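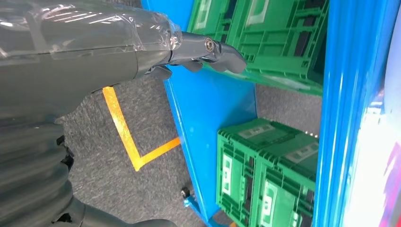

How should a small stockroom arrange its crates so that items can be found and put back quickly?
Keep the crates used most often on the upper shelf, give every crate a label, and write down what goes in each one before anything is moved.

Project report: Crate storage in the Narnden workshop
Group members: Aiman Nugroho, Haziq Wattimena, Fikri Lumbantobing
Supervisor: Dariusz Tomaszewski

1. Background
The workshop stores small parts in green plastic crates on a blue metal shelving unit with casters. Students had been putting parts back wherever there was space. In June we were asked to suggest a better layout.

2. Method
We kept a borrowing sheet for 27 days. Each person wrote down the part, the crate it came from and the time of day. We then timed 10 searches with the old layout and 10 with the new one, using the same list of parts.

3. Results
Fasteners and cable ties made up roughly 80 percent of the entries. With these moved to the upper shelf, searches were shorter in eight of the 10 trials. The other two were slower. In both cases the part had been returned to the wrong crate.

4. Problems
Paper labels came loose when crates were pulled out by the front edge. Haziq tried card sleeves, but they bent. We did not test crates filled to the top.

5. Further work
The next group should repeat the timing with first-year students and try a different label holder. The borrowing sheets are in the Gaber folder.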